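Print this page
E-mail this page

Planning the steamer bench: what we bought, what we put off, and what it cost

A good many of you have written to ask how we went about budgeting for the steaming bench, and I have been promising a proper gallery page for so long that I am almost embarrassed to be putting it up at last. So put the kettle on, because I do tend to go on a bit, and I would like to tell you how the money went as well as show you the bench.

The idea came out of our Mathebula kitchen project, which began with a simple enough wish: two arms at one table, doing the sort of job anybody might do at home, with things bought from ordinary shops. We chose steamed buns. They are soft, they need a bit of care in the handling, and if you do have to buy more of them for another try it hardly makes a dent in anything.

When Hendrik Hendricks and I sat down in September to write the shopping list, we both started with the arms, as everyone does, and had to be quite stern with ourselves about it. The arms are the part that suppliers love to talk about. The grippers come next, and then there is a long tail of brackets, cables, plugs, tables and kitchenware that hardly gets a mention in any quotation and yet somehow has to be paid for.

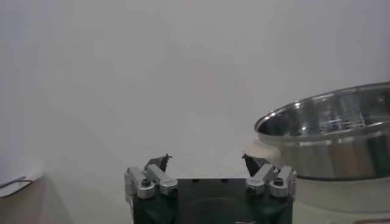

We had two quotations for the gripper pair. Prenis wanted 1239 pounds for the two, with mounting plates and a set of spare fingertips thrown in, and Ristis came in at 900 without either. On paper that looked like an easy saving. Once we had added the plates and the spares to the Ristis price, though, and allowed for the carriage, the gap had all but closed, and we went with Prenis for the sake of having one parcel and one invoice. I would do the same again, but I would ask for the spare fingertips to be listed on a line of their own. Ours were bundled in under "accessories", and when it came to reordering it took three e-mails to find out what they were called.

Do ask your supplier how wide the fingers open as well, and ask before you go shopping for crockery. A plate is an awkward thing to pick up from a flat table, and a lid knob is a different job again. Hendrik made a little chart of every object we meant to use, with its thickest and thinnest part measured in millimetres, and that one sheet of paper saved us from ordering a larger model that we had no need of.

The next thing was the furniture and the wiring. We put 650 pounds aside for the main table, the side tables, the stands and all the electrical bits, and it was very nearly enough. We went over by 47 pounds, all of it on cable. If you are planning something similar, draw your cable runs out on squared paper first, let each one have more slack than seems sensible, and only then place your order – it is dull work, but so is waiting for another delivery. 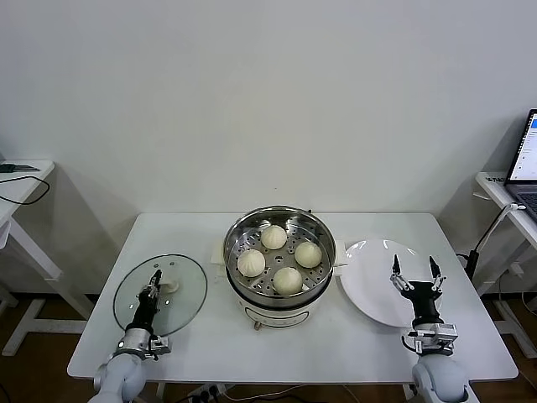

The bun job set out on the main table, with four buns in the steamer and a plate to the right.

You will want to think about the steamer, too. We kept to a plain electric one with a glass lid, and my advice would be to buy two of the same model on the same day. Kitchen appliances change shape from one season to the next, and if yours gives up halfway through a project you may find that the new one has a different knob and a different rim, and then a good deal of careful setting up has to be done all over again.

As for what we put off, the main item was the Clinent service plan. It covers a yearly visit and a loan arm during repairs, and it is a perfectly decent plan, but we could not make it fit into the first year. It is pencilled in for the second, along with a better chair for whoever is sitting at the laptop. Hendrik says the chair should come first, and having done a few long afternoons in the old one, I am inclined to agree with him.

Print this page
E-mail this page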